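Most commercial carpet is specified by people who will never vacuum it. I have written floor schedules for 14 office fit-outs and reviewed many more, and the selection meeting nearly always goes the same way: samples on a table, a decision made in daylight, and a maintenance page added at the end by somebody who was not in the room.

My argument is that the maintenance page should come first. A floor is a piece of equipment with a duty cycle. It should be bought the way a pump or a compressor is bought, on cost over service life, with appearance entered as a constraint.

Take the numbers from the Sallow building, where I kept records for the whole of one lease. The tenant occupied 1173 square meters of carpeted area. The tile had been chosen for its color, a plain light beige. It was cleaned on a 90-day interval, because the contract said so and the contract had been copied from the previous site. The entrance zone needed extraction long before each visit. The back offices did not need it at all. Over the lease, the tenant paid for the same treatment on every square meter and was unhappy with the front third of the floor the entire time.

A streaked or banded pattern in mixed grays would have hidden most of what the tenant complained about. Soil becomes visible through contrast. A field with several tones already in it gives the eye less to catch on, and replacement tiles from a later dye lot are harder to pick out.

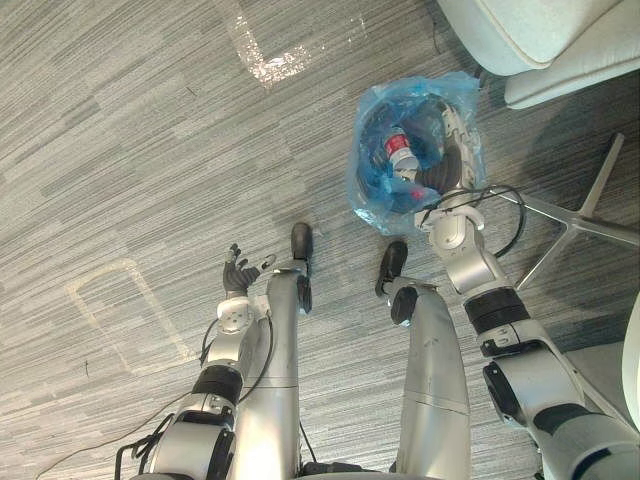
Stefaniia Lysenko objected to an earlier draft of this essay on the grounds that a pattern that hides soil also hides wear, so the facility manager loses the warning that a plain tile would have given. Grit stays in the pile, the fibers abrade, and by the time the damage shows it is past cleaning. Her preference is for plain tile and a tighter schedule.

She is right about the mechanism. I disagree about the remedy. Using visible dirt as the trigger for maintenance is poor practice on any floor, because the grit that cuts fiber sits at the base of the pile and is out of sight on plain tile too. The trigger should be traffic. At Kurker we put a simple door counter on each of the two entrances and tied extraction of the front zone to the count. The back offices went to vacuuming and spot treatment only. The cleaning contractor took some persuading - their software would accept only calendar intervals - and in the end the work orders were issued by hand.

There are costs to this. Somebody has to read the counters. Zoned contracts are longer and harder to compare at tender. Spare stock also has to be held from the first order, and I would hold more than the usual allowance. Sallow kept 200 spare tiles for an installation of that size, all in one storage room, and used them up at the entrance well before the lease ended. 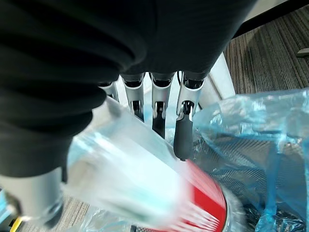

**Danylo Bilyk**
*Contributing writer, building maintenance*

The usual reply from designers is that service life is a fiction, since offices are refitted long before the carpet fails. Sometimes that is so. It is an argument for cheaper tile and releasable adhesive, and I would accept either one in a specification that stated the expected term. What I see instead is premium tile, permanent adhesive and no term stated anywhere.

I would ask for three lines on every floor schedule: the traffic assumed in each zone, the event that triggers deep cleaning, and the quantity and location of the spares. The Malby schedule has them now, on the same sheet as the color reference. It added half a page to the document, and the tender came back with four prices that could be compared line by line.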